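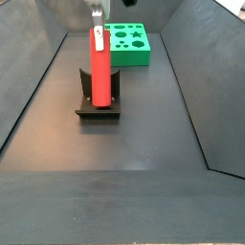

The red cylinder and its black holder, with the green shape board behind.

Teaching by Hand at Mirham: Your Questions

Do I need any experience to guide the arm?
Not at all! Most of our guides had never touched a robot before their first session. You move the hand controller, the arm follows along, and after around 20 tries it starts to feel like your own (slightly stiff) elbow.

How many runs make up a full set?
We ask for 200 of the cylinder task, spread over as many visits as you like, so please don't rush.

What if I bump the holder?
Oh, everyone does. Press the pedal to end the run, set things back where they were, and begin again. We keep the bumped runs too, in a folder of their own.

Can I bring my own objects?
Please ask us first, and we'll gladly take a look.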